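We use cookies to keep you signed in. Accept | Manage settings

Ticket 214 – Skornska suturing bench, thread handling
Status: open

Great session on the tissue this morning! The needle work is coming along so nicely – the one thing left to sort out is thread slipping at the first throw. 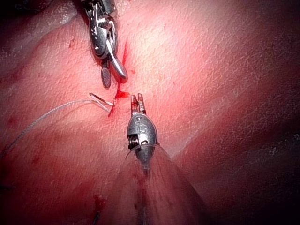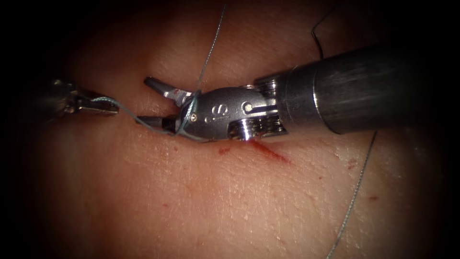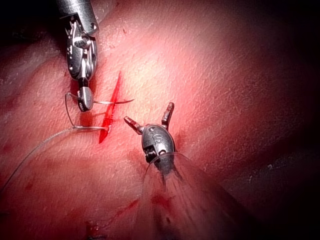 Suture thread and instrument jaws over the tissue.

Should we cut the thread shorter before the first knot?
Try 84 mm first, then log how the tail behaves under ticket 214.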